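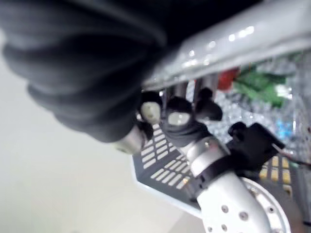
손목 카메라 영상만으로 손가락 접촉 시점을 판단할 수 있을까?
단독으로는 어렵고, 관절 전류와 시간축을 맞춘 뒤에야 쓸 만한 신호가 된다.

## 발표 메모: 인식 스택, 어디까지 믿을 것인가

**도입 (짧게)**

- 제목에 "신뢰"라는 단어를 넣자는 의견이 있었지만 뺐음. 아직 그럴 단계가 아니라고 봄.
- 오늘 다룰 것은 Pleltis 플래너와 Maes 인식 모듈 사이의 인터페이스. 하드웨어 질문은 뒤로 미룸.

**가림 문제**

- 화면 왼쪽 위의 검은 덩어리부터 짚을 것. 초점이 완전히 나가 있고 위쪽 절반을 대부분 차지함. 세그멘테이션 모델은 이런 영역에도 높은 확신도를 내놓는다. 나는 그 숫자를 안 믿음.
- 손가락 뒤쪽 회색 판의 슬롯 무늬도 언급. 규칙적으로 반복되는 무늬라 특징점 매칭이 한 칸씩 밀리기 쉬움.
- 오른쪽 위 반짝이는 부분은 깊이 추정에 불리한 조건. 데모 영상에서 이런 배경을 본 적 있는지 청중에게 물어보기.

**수치 (천천히 읽을 것)**

- Dalport 로그에서 파지 시도 434회를 다시 돌려 봄.
- 그중 134회는 인식 결과와 전류 신호가 서로 다른 접촉 시점을 가리켰음.
- 지연은 약 33ms. 벤더 문서에는 "실시간"이라고만 적혀 있는데, 무엇을 기준으로 한 실시간인지는 답을 못 받았음.
- 여기서 잠깐 멈춤. 질문이 나오면 받고, 안 나오면 그냥 넘어감.

**재계획**

- 접촉 추정이 흔들리면 플래너가 궤적을 다시 뽑는다. 다시 뽑은 궤적이 더 낫다는 근거는 로그에서 못 찾았음.
- 4월에 재계획 임계값을 올렸더니 그래프가 매끈해짐. 성능이 좋아졌는지, 실패를 덜 기록하게 됐는지 구분이 안 됨. 이 말은 꼭 할 것.
- Kallstead 시뮬레이터 결과는 한 장만 보여 주고 넘어감. 자기 가림을 모델링하지 않으니 실기 결과와 나란히 놓으면 곤란함.

**제안 두 가지**

1. 확신도 대신 가림 마스크를 플래너에 직접 넘긴다. 손가락 위치는 순기구학으로 계산되니 마스크는 렌더링해서 만들면 됨.
2. 타임스탬프는 드라이버 단에서 찍는다. 미들웨어에서 찍은 값은 부하가 걸리면 밀린다.

**예상 질문**

- "모델을 더 키우면 해결되지 않나?" → 안 보이는 픽셀은 모델이 커져도 안 보임. 비교 실험은 아직 없다고 분명히 말할 것.
- "촉각 센서를 붙이면?" → 드라이버와 보정 코드가 한 벌 더 생김. 유지보수를 누가 맡을지 되묻기.
- 로그 재생 스크립트 공개 여부를 물으면, 의존성 정리가 덜 끝났다고 답함. 날짜는 약속하지 말 것.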